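Cork board, second attempt

The board went up over the desk in July and came down again a month later. The fixing was fine. The layout was the problem: everything pinned to it was pinned wherever there was space, and after 30 sheets there was no space. I took it off the wall, laid it flat and started over.

Flat is the better way to work. Paper stays where it is put before the pin goes in, and pushing straight down gives a cleaner hole than leaning in from the side.

Old pins came out first, then a dry brush over the cork. Pressed cork sheds a little every time a pin is pulled. The holes close up partly on their own, and those that don't can be ignored. I had a tube of Tonadora filler for the bad corner and found it dries too hard to take a pin, so I scraped it back out.

Sorting took longer than cleaning. Anything with a date already past went to recycling. Manuals and warranty slips went into the Kindex folder, where they should have been from the start. That left 11 items.

Rules for the new layout: one pin per sheet unless it curls, nothing over the wooden edge, no paper fully covering another. Pins go in to the collar. A half-seated pin works loose once the board is upright.

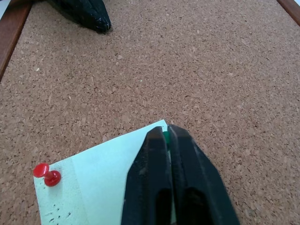

I also stopped buying pins by the box of 1,000. The last box is still nearly full, and the thin shafts bend on the second use. A smaller pack with thicker shafts costs more per pin and lasts longer.

Still to do: new wall hooks, set slightly wider apart than the old ones.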